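Stay Put for a Week, I Beg You

2024-05-17

My husband and I drove 3,095 miles on our vacation two summers ago, and I can tell you the exact number because I wrote it on a napkin when we pulled into our driveway. I was so proud of that napkin! I stuck it on the fridge. Friends came over and I pointed at it.

Then one of those friends asked me what Cedness was like, and I opened my mouth and all I had was a parking lot. We had slept two nights in Cedness. I knew we'd had breakfast there, because I had a picture of the breakfast. I could tell her how far it was from the place before and how long it took to get to the place after, and past that I was stuck. She was polite about it and we talked about her dog.

So I've come around to an opinion, and I'm going to argue for it here, knowing that half the people I travel with think I've gotten old. I think most of us should pick one town and stay in it. The whole vacation, one bed, suitcase unpacked into actual drawers. And I think the town should be a little bit boring.

Let me tell you about Mellia, which is where I got converted. We went last July, and I'd love to say it was a bold choice, but the truth is that the rental on the coast fell through and Mellia was what was left. It's a river town with a bakery, two hardware stores (two! for a main street you can walk end to end while eating an ice cream cone), a library, a swimming spot with a rope, and one museum about bricks. I sulked for the whole drive. I had a list of things we could see if we used Mellia as a base and went out every day, and I read the list aloud in the car until I was asked to stop.

The first day we drove out to see a waterfall. It was a nice waterfall. It took us 40 minutes to find somewhere to park, and then we stood at a railing with a lot of other people who had also been looking for somewhere to park, and then we drove back. The second day it rained and we stayed in town, and I don't think we started the car again until it was time to go home, apart from one run for groceries.

What did we do? Well, that's what my sister wanted to know, in a tone. We went to the bakery, and the second morning we went they were out of the rolls we liked, so the third morning we went earlier. We swam. We learned which bench got the shade after lunch. I read a fat paperback from the library sale shelf. We went to the brick museum and I have to tell you it was wonderful, there's a whole room of bricks with dog footprints in them from when the clay was drying, and I went back a second time just for that room. By the end of the week the woman at the bakery started bagging our order when she saw us cross the street, and I felt like I'd been elected to something.

None of that would make anybody's list of things to see. But ask me about Mellia. Go ahead. I could draw you a map of it right now, with the loose step outside the post office.

I know the argument on the other side, I made it myself for years. You only get so much time off. Plane tickets cost what they cost. If you've come all that way, isn't it a waste not to see the cathedral and the canyon and the other canyon? And I do get it, I really do, especially for folks on a once-in-a-lifetime trip. If you've saved for ten years to see a thing, please go and see the thing, and don't let a lady on the internet talk you into a brick museum.

Most trips aren't that, though. Most trips are a week or so in the summer, and we load them up as if we'll never be let out of the house again. The year of the big drive, I had a 44-page binder. It had tabs. There was a tab for lunches. I'd planned that vacation so hard that by the time we left I had more or less already been on it, and what remained was to go around checking that everything was where the binder said it was.

And the packing and unpacking! I don't think people add up what that costs them. Every move eats half a day. You get up, you hunt for the charger, you strip the bathroom, somebody goes back for the pillow, you drive, you can't check in until three, you sit in the car with melting cheese. Do that five times and you've spent a good chunk of your vacation being a moving company. When you stay put you do it once, and after that your toothbrush has a place and your shoes have a place, and you stop carrying half your stuff around in your pockets and your day bag in case you need it.

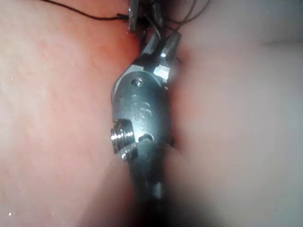
Steel, a little round screw, and the letters iS.

The other thing people bring up is money, and I'll be fair here. A week in one spot can come out cheaper or it can come out pricier, it depends on the rental. In our case it was cheaper, mostly on gas and on food. We cooked. I know cooking on vacation sounds like a punishment to some of you, but a vacation kitchen where you own nothing and have one good pan is a whole different animal from your own kitchen. We had tomatoes and bread for supper four nights out of seven and didn't get tired of it.

Now for where my own theory got tested, because it did. In the fall a group of us went to Stadgate for a long weekend. Stadgate is a real city, with trams and a castle and an opera house, and I announced that I was going to do it my way. One neighborhood. Our room was on Szczepańska, a short street with a shoe repair shop at one end and a church at the other, and I declared Szczepańska and the blocks right around it to be my territory. The others went off each morning to do the castle and the old town and the boat. I sat in a café on the corner and watched people take their shoes in.

By the second afternoon I was a bit lonely, I'll admit that. They came back with their cheeks all red, talking over each other about some staircase, and I had the shoe repair shop to contribute. I went with them on the last day and the castle was terrific. The staircase was terrific! I'd have been sorry to miss it.

So there are limits. I think a long weekend might be too short for my method, since the good part doesn't begin until you've gotten a bit bored, and with three days you only get the boredom. I also think it helps if everybody you came with is doing it too. One person staying put while four people run around is just a person waiting for her friends.

But I noticed something on the train home. The others were going through their pictures, and one of them had taken 4,000 over the weekend (she holds the button down), and there were long stretches where they couldn't agree on which building was which. Was that the second church or the town hall? They decided to look it up later. I had eleven pictures, and three of them were of the café's cat. I would not call that winning, exactly, but I knew which cat it was.

The part I feel strongest about is kids, and mine are grown now, so feel free to ignore me. When I ask them about our family vacations they never mention the big sights. We hauled those children to some of the most photographed rocks in this country. They remember a motel with a vending machine that gave you two if you hit it. They remember a ditch with frogs. They remember the place where we got stuck an extra three days waiting on a car part, which I thought of at the time as the ruined part of the trip, and which they talk about like it was Disneyland. There was a laundromat with a pinball machine and they knew the names of all the other kids on the street by the time we left. I spent those three days on the phone with the garage, being mad about the reservations we were missing. I'd like those three days back, please.

We're going back to Mellia this July. Same rental, same drawers. My sister is coming too, with a list of day trips she's printed out, and I've told her she's welcome to the car. I give her until the second rainy morning. I've already told her what time the rolls run out.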